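August 2018

Laundry day. Sheets and towels first, then the work shirts. Montserrat called from Iltstead while I was sorting and we talked too long – her rent is going up to 900. I paid Hafiz back the 16 I owed him for detergent. Checked the big gray machine for stray socks before I left, as I always do.

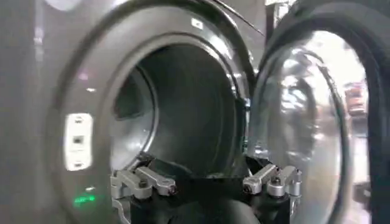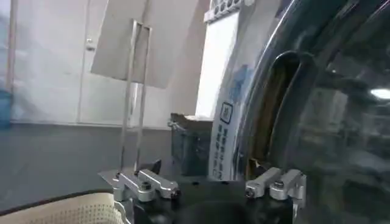
Folded everything after supper. One pillowcase has a tear along the seam, so I put it with the mending. Elvia wants the blue towels back by Friday.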